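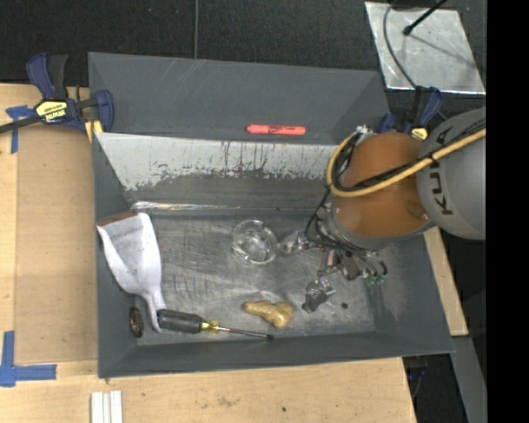

Page last changed: December 2021

Trakthorpe Shared Workshop - Equipment Log
Ticket 343: Bin picking cell, repeated missed grasps and protective stops
Opened by: Keir Tennant
Equipment: KUKA arm, bay 6, with Plimero control software
Priority: Normal
Status: Open, monitoring

Summary of the fault

The member reports that the arm completes its approach to the gray bin as expected but fails to close on the selected item in a significant share of attempts. In the remaining cases the item is gripped and then released before the gripper clears the rim. The controller has also entered a protective stop on several occasions while working toward the rear of the bin. The log records code 797 for each of these stops.

The fault was first noted after the bin was returned to the bench following a cleaning of the bay. No change to the software was recorded for that period.

Items in use

The test set consists of objects of mixed shape and surface. It includes a clear glass dish, a screwdriver with a ridged handle, a white scoop, a red-orange marker and a lumpy yellow-tan piece resembling ginger root. The member states that the ginger-shaped piece is picked reliably. The glass dish is the item most often missed, and the screwdriver is the item most often released early.

Checks carried out

Bin position. The bin is held by bar clamps at its rear corners only. With both clamps tightened, the front of the bin could still be moved by hand. The rear corners did not move. The taught position of the bin differed from the measured position by 3 mm at the front left corner. The bin was reset and the position taught again.

Hose and cable routing. The yellow hose loops around the orange segment of the arm and passes close to the rear of the bin, with thin black cables dropping from it toward the gripper. When the arm was moved slowly by hand control to the rear left of its working area, the loop tightened before the end of the travel. This is considered the likely cause of code 797. The loop was lengthened and the ties were moved further up the arm.

Gripper. Both fingers were inspected and cleaned. The screws were found to be at the correct setting. The green fittings on the gripper were checked for a secure fit and no fault was found.

Bin surface. The floor of the bin is heavily scuffed and gives soft reflections under the bay lights. The upper part of the rear wall is also worn, with a ragged lower boundary to the worn area. The Plimero depth reading was compared with the lights on and off. Readings on the glass dish were poor in both cases. Readings on the screwdriver shaft improved with the lights off.

Results after adjustment

A further set of picks was run with the bay lights off. No protective stop was recorded. Early release of the screwdriver was reduced but still occurs when the grasp is planned on the shaft instead of the handle. The glass dish continues to be missed.

Note from the member

"I had the same trouble with the dish in May and put it down to the old mount. I would like to keep the dish in the set, as the purpose of my build is to sort household items and glass will be among them. I can live with a slower pick." - K. Tennant

Actions

The member is to limit screwdriver grasps to the handle in the pick settings and report the result on this ticket.

The workshop will fit a stop block at the front of the bin. Members using bay 6 are asked not to loosen the rear clamps in the meantime.

A matte liner for the bin floor has been requested from Pruson. The bin itself will not be replaced at present.

The question of the glass dish has been moved to a separate ticket under depth sensing. Please do not add further reports on that item here.

Any new occurrence of code 797 should be entered below with the position of the arm at the time of the stop. The power is to be left on until the position has been written down.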